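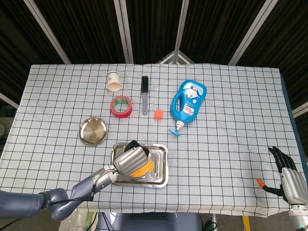
Figure 3.1 A two-armed robot at a sorting table. One hand is lowered into a stainless steel tray; a brush, a roll of red tape and a bottle with a pump head lie on the cloth.

Chapter 3
Shared Work: Automation and the Bench Job

Bench work is the handling of mixed small items by hand at a fixed station. It resisted automation longer than machining or welding did. The Ivach packing house opened in 1919, and its bench jobs were still described in terms of one worker, one table and one tray when the first robot stations were installed.

This chapter examines what happens to such a job when part of it passes to a machine. Section 3.1 defines the task, the unit in which bench work is measured. Section 3.2 compares two sites, Dustness and Aquino, that bought similar equipment and divided the work differently. At Dustness, sorters became station attendants, each responsible for three robots. At Aquino, sorters kept their tables and passed only repeat items to the machine. Section 3.3 applies the Batarer method of job grading to both.

Two terms are used throughout. Residual work is what remains for people after the machine has been assigned its share - clearing stoppages, judging damaged goods, resetting the table. Pace control is the power to set the rate of work. A change in either one alters the job, even where title and pay stay the same.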